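**Gollby Street Newsletter, 18/07/2022**

## The snack table, a progress report

Regular readers will remember that in January the break room at Grivwood Hall lost its vending machine. The firm that owned it, Shirima, took it away on a dolly along with 2 dollars of mine. Since then we have lived on the honor system, meaning whatever people bring in and feel able to part with.

The results have been generous and a little hard to eat around. Bags get opened, folded over once and forgotten. The shelf by the kettle gave up in May, so everything has moved to the small table, which now wears a blue towel — the tablecloth went home with someone after the Okalham potluck and has not written.

The new plan is a tray. Snacks for the day go in the tray, and the rest stay at the back of the table until it needs filling. The tray gets filled at 8 and whatever is left at closing goes back. If you open something, put a clip on it. One bag of dried fruit already has a clip, a red one, and should be considered the standard for the rest of us.

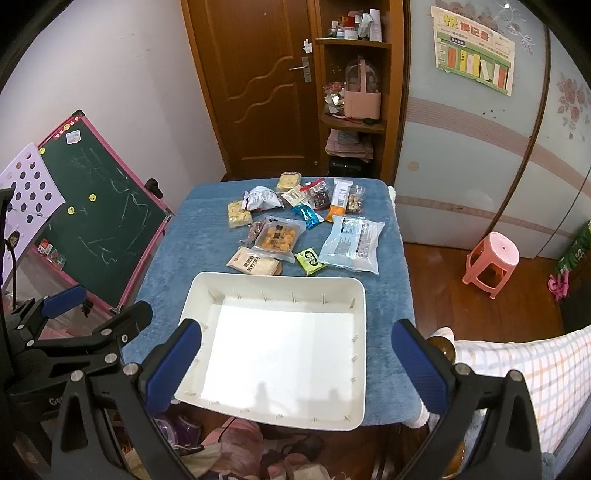 *Thirteen snacks, one tray, no decisions yet.*

Two requests. Anyone with strong feelings about nuts should write them on the sign-up sheet, and please keep the nuts themselves in their bag. And we have 700 paper napkins in the hall closet, bought in a moment of optimism, so there is no call for wiping your fingers on the towel.

Crackers are always welcome. The sheet is on the fridge, under the magnet shaped like a lobster.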